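Review: Vollarell 652 MPPT Solar Charge Controller on a Small Cruising Boat
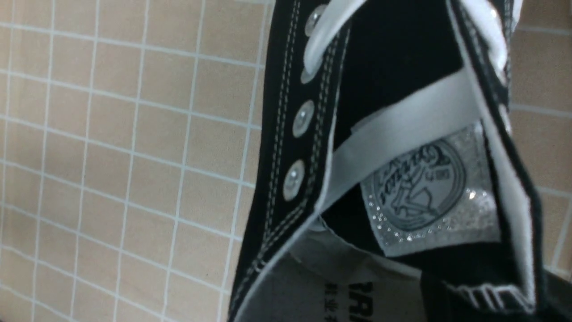 Black canvas high-top against beige tile.

The Vollarell 652 is a solar charge controller for 12 V and 24 V battery banks, sold mainly to owners of boats and small off-grid cabins. It replaced a PWM unit on my 31-foot sloop, where it handles two rigid panels on the stern arch. The bank is a pair of lithium iron phosphate batteries wired in parallel. An alternator with an external regulator feeds the same bus. I have run the controller for one full season, starting in June, with the boat at anchor for most of that time.

Installation

The case is a finned aluminum casting with the terminals along the bottom edge. It has to be mounted upright with clear space above and below for air to move. The manual asks for a hand's width at each end. I had less than that at the top and moved a shelf to get it. Mounting is by four screws through slotted feet. The slots are generous and the unit can be leveled after the screws are started.

The power terminals are screw clamps and accept stranded cable without ferrules, although ferrules make a neater job. Access is tight with heavy cable. The battery positive terminal sits next to the side wall of the cover, and a stiff cable has to be bent before it goes in. A longer cover would have fixed this. The screws are steel with a plated finish. After a season in a dry locker they show no rust, but I would not mount this unit anywhere spray can reach it.

Connect the battery first. The controller reads battery voltage at startup to choose between 12 V and 24 V, and if the panels are connected first it can store the wrong system voltage. Mine did this during bench testing. Clearing it means going into the setup menu and fixing the value by hand. I recommend setting it by hand in any case and turning automatic detection off.

No fuse is supplied. Fit one close to the battery, and a disconnect switch on the panel side so that the array can be isolated while you work on the wiring.

Setup and display

There is a two-line display and four buttons. Charging profiles for flooded, gel, AGM and lithium batteries are included, plus one user profile. The lithium profile holds absorption voltage longer than my battery maker wants, so I used the user profile and entered a lower absorption voltage and a short hold time. Temperature compensation must be switched off for lithium. The user profile leaves it on by default, and the manual mentions this only in a footnote to the settings table.

The menu is slow. Each value is changed with up and down buttons, and there is no fast scroll. Settings are kept when power is removed, which I checked twice.

A wireless module, the Stidlow, is sold separately. It plugs into the data port and sends readings to a phone. Range inside the boat is fine and range on deck is poor. It cannot change charging settings, only read them. I would skip it unless the controller is going to be out of sight.

Charging performance

On clear days the controller reached its operating point within a few seconds of a change in light. The older Trultport unit on a friend's boat takes noticeably longer to settle when cloud shadow passes, and in broken cloud that difference matters. The best single day I recorded was 3,000 Wh, with the bank low at sunrise and nothing shading the panels. Peak output that day was 734 W, a little before noon. Days with the boom over one panel were far worse, as expected with the two panels in series. I rewired them in parallel halfway through the summer and the afternoon loss dropped. Anyone with rigging near the array should think about this before running cable.

The case gets warm at high output. Above a certain temperature the controller cuts its output in steps, and the display shows a small thermometer symbol when it does. I saw this on three hot afternoons with the locker door closed. Leaving the door open stopped it. A vent at the top of the locker has since done the same job. There is no fan and so no noise.

Self-consumption is low enough to ignore with lithium batteries of this size. The display backlight is the largest part of it and can be set to time out.

Working alongside an alternator

This is the area where most questions come up. The solar controller and the alternator regulator each sense voltage at the bus, and neither knows about the other. If the engine is running in strong sun, the bus voltage rises and the device with the lower set point backs off first. On my boat that was the alternator, which went into float while the bank still had plenty of room.

A Yang external regulator controls the alternator here. Raising its absorption setting slightly above the controller's made it carry on charging for longer. Check that the higher setting is still within the battery maker's limits before doing this. The 652 also has a remote on/off input, and a relay driven from the ignition circuit will shut solar charging down while the engine runs. I tried both methods and kept the voltage adjustment, mainly because it needs no additional parts.

Sense wires help. The 652 has a separate pair of terminals for them, and they should be run straight to the battery posts with a small fuse on the positive. Before I fitted them, the controller read high under heavy charge current because of voltage drop in the battery cable, and it ended bulk charging early. With the wires in place, the reading agreed with my meter at the battery to within the meter's own accuracy.

The battery management system can disconnect the bank if a cell goes out of limits. With the older PWM unit that would have left the panels connected directly to the boat's electronics. The 652 is meant to detect the loss of battery and stop its output. I tested this with a resistive load on the bus and nothing delicate connected. The voltage rose for a moment and then fell to zero. The rise was small. I would still use the alarm output of the battery management system to shut the controller down first, through the same remote input.

Manual and support

The printed manual covers wiring well and settings badly. The version on the maker's site is newer and has a corrected table for lithium batteries. I sent in a question about the remote input and got an answer from A-yeong Ha in technical support two working days later, with a wiring sketch attached. The sketch showed a pull-down resistor that the manual leaves out. Without it, the input can float and the controller may restart at random. If you plan to use the input, ask for that sketch.

The warranty is 5 years and requires registration. Damage from reversed battery polarity is excluded. Reversed panel polarity is covered, and the unit is said to be protected against it. I did not test this.

Good points

Fast tracking in changing light
Separate voltage sense terminals
Silent, no fan
Remote on/off input

Bad points

Cramped cable entry at battery positive
Slow menu
Temperature compensation left on in user profile
Wireless module is read-only and costs extra

Rating

Four out of five. The charging side of the 652 is well designed and the terminal cover is not. For a boat with lithium batteries and a regulated alternator, I would buy it again and allow an extra hour for the wiring. Owners of a single small panel will see little gain over a cheaper controller.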